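Sunday, June 27, 2021

The box that would not sit straight

I have spent most of June arguing with a yaw angle. There are worse ways to pass a month, I suppose, and several of them are also on my calendar.

Quick recap if you skipped the last post. Altley is my little grasp planner. It takes a wrist view from the simulator, works out how the thing on the table is lying, picks a pair of contact points and hands a pose to the controller. The controller is called Jurkow and does what it is told, including when it is told something stupid. Between them they could pick up plain blocks all day long. Then I swapped the plain blocks for objects with proper textures on them, and the success rate fell through the floor.

The failures had a pattern, which cheered me up for one evening. The position was nearly always fine. The rotation was wrong, and wrong by an amount that changed every time the texture did. A plain box at a given angle got a good grasp. Dress the same box in something fancy, leave it at the same angle, and the fingers would come down skewed and clip a corner.

The cause was dull. Altley finds line segments, votes on which direction most of them agree about, and calls that the long side. On a plain box the outline wins easily, having no competition. On a decorated one, every flagpole, border and bit of lettering gets a vote too, and there are a great many more of them than there are edges. I had built a small democracy and was annoyed with the result.

My first fix was to blur everything before looking for lines. This did get rid of the ornament. It also got rid of the box whenever the table was a similar brightness, so for two days I had a planner that was calmly certain about nothing. My second fix was a threshold. We won't discuss the threshold, except to say that it was set to 213 and I could not tell you why.

What worked in the end was to stop asking the colour view about shape at all. The mask now comes from depth, the outline comes from the mask, and only segments lying within 16 pixels of that outline get to vote. The picture on the lid can be as busy as it likes. I ran 200 randomised placements overnight and then, feeling brave, 2,000 more over the weekend — the skewed grasps have gone, and what is left is mostly the old trouble of approaching too low.

My standard test for this is now the worst asset I have, a dark red one covered in wreaths, flags and a crown, set down diagonally on veined marble. If the angle comes out right on that, I merge. 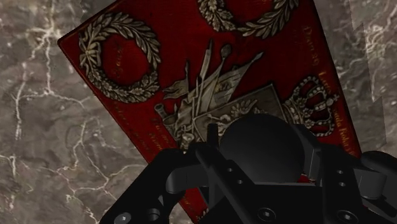 Gholamreza Mahmoudi wrote back to the draft of this post that depth was cheating, and that I'd be sorry the day I tried it on a real sensor and a shiny lid. Simulated depth has no holes in it, he pointed out, and mine hadn't so much as a speckle of noise. He is right, and I have added noise to the list, just under "rename the variable called thing2".

The other open item is the gripper itself. It hides a good part of the object once it gets close, and Altley still re-estimates the angle on every step, working from whatever scrap of outline it can find. For now I freeze the estimate at the last view where enough of the outline is showing. It's a hack, but a hack with a unit test. A tidier version would carry the old mask forward using the wrist motion, and I have half of that written on a branch called bagheri, which I am not going to look at again until August.

If you want to try it, the depth change is in the main branch and switched on by default. The old voting code is still there behind a flag, in case you have only plain boxes and a nostalgic streak.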